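Nolisgate water off again for 232 homes

Residents in the lower half of Nolisgate were told late last night that their water will go off for a third time this winter. Engineers need to get at a cracked main under Girkow Road. 232 homes affected, plus the primary school, the launderette and both cafes on the parade.

Supply stops at 9am and should be back by teatime. Should be. Last time it was gone midnight before anyone could fill a kettle.

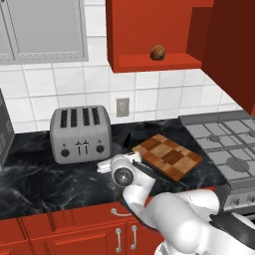
Wian Kruger

Monday, December 3, 2018

The trouble is a length of old iron pipe, 117 metres of it, between the bus shelter and the Mekivham turn. It was patched twice in the autumn. Both patches have since gone, the second one on Friday evening when water came up through the pavement outside the Işık bakery and ran down the hill as far as the playing field.

Kadir Yaman has the bakery. He lost a full morning's trade on Saturday.

"I start the dough at three," he told us. "No water, no dough. I rang at ten past three and got a recorded message. Rang again at four, same message, then it cut me off."

He has put in a claim for the lost bread and is filling every tub he owns tonight.

The water company's area manager, Clyde Kowalczyk, said crews would cut out the worst of the pipe this time and put in new. The rest of the length waits until January, when the road can be closed properly. He would not be drawn on a date.

"We know people are fed up. I would be. The patch was meant to hold through to spring and it hasn't, so we're going in."

Bottled water will be handed out from the school car park from 8am, two packs per household, more for anyone with a baby or on the priority list. Those who can't get out should ring the number on the card that came through the door. Several readers on Mill Rise say they had no card. The company says it will go round again this evening.

The school is closed for the day. Nursery too. Breakfast club is moving to the church hall, which is on a different main, and parents are asked to send a packed lunch.

Advice is the usual. Draw off what you need for drinking and cooking before you go to bed and keep it covered. Fill a bucket or two for the loo. Leave the washing machine and dishwasher off untill the supply is back, and then run the cold kitchen tap gently until it clears. It may look cloudy or a bit brown at first. Don't do a white wash. 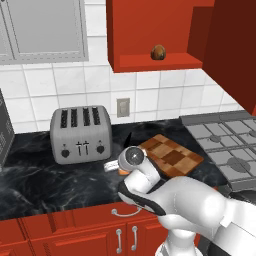
White tiles and dark marble worktop, with a wooden board out on the side.

Combi boilers can normally be left alone but some lose pressure when the main goes off. If yours shows a fault, check the manual before you start turning things.

Not everyone is happy with the plan. Gönül Polat, who has lived at the bottom of Girkow Road since the houses were built, wants the whole lot dug up now.

"Three times they've had that road open. Three times. My grandson could of told them it wanted replacing."

She is collecting names and had 120 by Sunday night. The petition is on the counter at the launderette, or was, they're shut for the day obviously. Try the newsagent.

Compensation is being looked at. Households off for more than twelve hours in the last cut can apply, though the form has only been online since the weekend and more than one reader says it won't load on a phone. Paper copies at the library.

Traffic: one lane on Girkow Road with temporary lights from 7.30am. Buses towards Mekivham will miss the two stops nearest the works and pick up at the garage instead. Ward councillor Alper Akbulut has asked for the lights to be manned at school run time even with the school shut, as the road gets used as a cut through whatever happens.

He will be at the church hall from 6pm for anyone wanting to talk about the January closure. Kowalczyk has been invited and has not yet said if he's coming. The hall takes 200 and the doors open at quarter to.

We'll update this page when the water is back on.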